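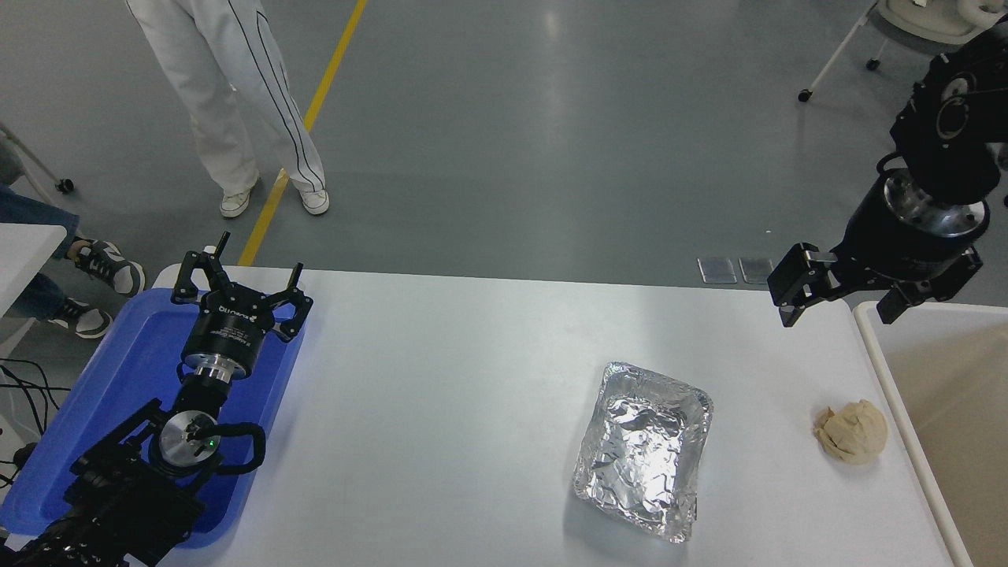 Foil tray and blue tray on the white table, beige bin at the right edge.

2 April 2019. Table layout, Zamudio room. N. Nikolaidis, notes also for Zlatko.

Foil tray stays on the right half of the table, blue tray on the left. The foil creases every time it is handled, so compare positions by the tray corners and ignore the wrinkles. Fresh foil after 20 rounds. Zlatko wants to try the Pastalon trays in May. I'd keep these until then.
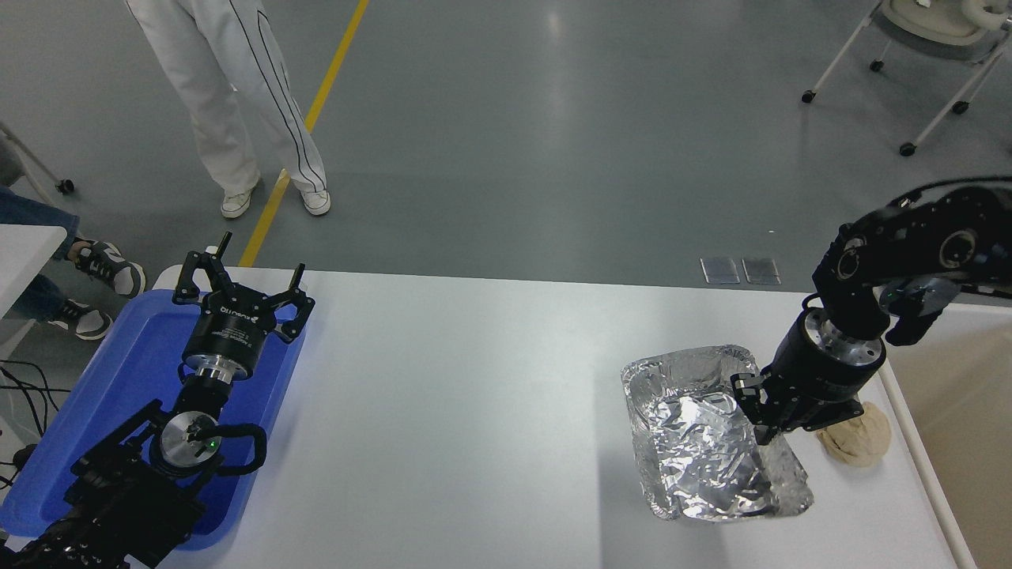
Foil tray gripped at its edge, right side of table.

To do: order foil, 2 rolls. Wipe the table. Ask Zlatko where the spare trays went.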